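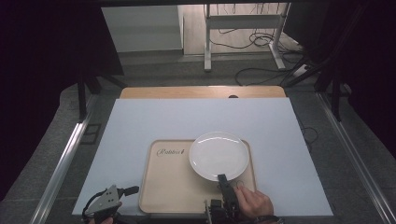
Plate and tray, right-hand gripper at the near rim.

Hand-held gripper trials: your questions

I get the same handful of emails about these tests, so I've put my answers in one place. Last updated June 2021.

Which grippers are you comparing?
Two hand-held ones at the moment, the Rukau and the Ulum. I had a go with the Sonix back in November and liked it, but the handle was miserable for my small hands (sorry, Sonix fans!).

Why a plate?
Plates are horrible to pick up! They're shiny, they're thin at the edge and they love to skate off. If a finger can get hold of a rim without shoving the whole thing away, I'm already half in love with it.

And the tray?
It's got a raised rim, so the plate can lean on it with one edge up. Touran Dehghan suggested that after watching me chase crockery across a bare table for an afternoon.

How many goes does each gripper get?
106 per object. I wanted 1000 and my wrists said no.

Do you use a wrist strap?
Yes, on my right wrist. Please do the same, these things are heavier than they look – mine is 390 grams and I feel every one of them by teatime.

Can I use one hand only?
You can, and for cups I'd say go for it. For plates I like having the second gripper close by, ready to steady the far side.

What about the controller?
I'm on the Ngui box. It's fine! The menus are a bit of a maze and Ridwan Nair has written a much better guide to them than I could, so ask him for a copy.

Will you test soft fingertips?
I'd love to. I've got a set on order and they'll get the same plate and the same tray.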